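Slide 4: pattern in a plain room (5 mins)

Start with the question Mateja asked me: how much pattern does a grey room need? Far less than people fear!

Tell the Leka story. Grey floor, white tables, dark blue padded chairs, all perfectly nice and all a bit sleepy. Then one bold floral came in and I couldn't stop looking at it.

Pause here, let them look.
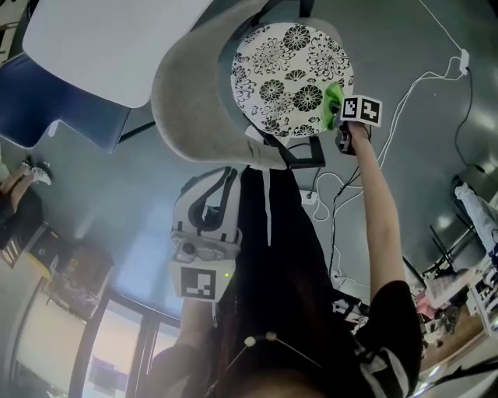
Black chrysanthemums on a white disc, with the big grey shell curving round it.

Point out the flower heads: different sizes, overlapping, little leaf shapes tucked in between. I love that! Only 2 colours, so it sits happily with the grey.

Ask who has a print like it at home. Then over to Ilir for fabrics.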